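Home | Syllabus | Notes | Labs | Office Hours | Forum

Week 7: Two views, one policy (and why your controller shakes)

OK, so last time we ended in the middle of the action space argument, and I promised I'd come back to it. I will, but first I want to talk about what goes INTO the policy, because half of the lab write-ups I read on Saturday blamed the controller for things the controller never did.

Quick recap for those of you who were at the Pleven trip. Our policy gets three things at each step: an outside view, a gripper view, and the joint readings. It puts out a chunk of 15 actions. We run a few of them, throw the rest away, and ask again. That's the whole loop! Everything else in the Illora code is plumbing around it.

The joint readings are the easy part. They're numbers, they come with a timestamp, and if you plot them you'll see right away when something is off. Pictures are sneakier. A stale picture looks exactly like a fresh one. If your image buffer is two steps behind your joint buffer, the policy is looking at where the arm used to be while being told where it is now, and it'll try to fix an error that isn't there. Then it fixes the fix. There's your shaking.

So the first thing I do with any new task in the simulator (kitchens, this month) is open both views and just look at them for a while before I train anything. What could I work out from one of them alone? What would I have to guess?

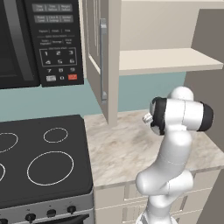
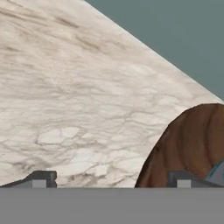
From the outside view I can tell you the cabinet door is open. From the gripper view I couldn't tell you there's a cabinet at all.

Ruoxi Long wrote back on the forum: I get that the views carry different things, but if the policy sees both anyway, why do I have to care? Shouldn't the encoder sort it out? My version with the gripper view switched off scored nearly the same as the full one, so I was going to leave it off and save the memory.

Good question, and I'd like everybody to try what Ruoxi tried. But look at which part of the task you're scoring. Getting near a handle is coarse work, and the outside view is plenty for that. Closing on something is where the gripper view pays its rent. If your score is "hand ended up in the right area," you've measured the half of the job that doesn't need it. Split the score in two, approach and grasp, and then tell me what switching the view off costs you.

And no, the encoder won't always sort it out. With 20 demos it'll grab whatever is easiest to predict from. Sometimes that's a shelf edge or a patch of countertop texture that happened to line up with "close now" in your training set. Change the texture and the whole thing falls over. I've done this to myself more than once (ask Maricel Soriano about my marble week, she has the plots).

Now the action space thing. Joint targets or hand poses? I like hand poses for teaching, since you can read them. "Move left a little, close." But they hide the elbow from you. In a tight kitchen the hand can have a perfectly fine path while the elbow heads straight for the cabinets, and the solver will happily pick that solution unless you tell it otherwise. The Biltberg planner has a clearance cost for this. It's off by default. Turn it on.

One more thing on smoothing. If you blend overlapping chunks, blend positions and leave the gripper command alone! An averaged "open" and "closed" is a half-closed hand, and a half-closed hand drops mugs.

For the lab:

- Log the timestamp of each image and each joint reading. Plot the gap over one full episode.
- Delay the images by 2 steps on purpose and watch what the arm does.
- Run with each view off in turn. Score approach and grasp separately.
- Rerun your best policy with a different counter texture. Don't retrain.

Write-ups go in the Hao folder as usual. Plots with labeled axes, please, and say which seed you used. Next week we get into recovery, so hang on to your worst episodes and bring a couple along.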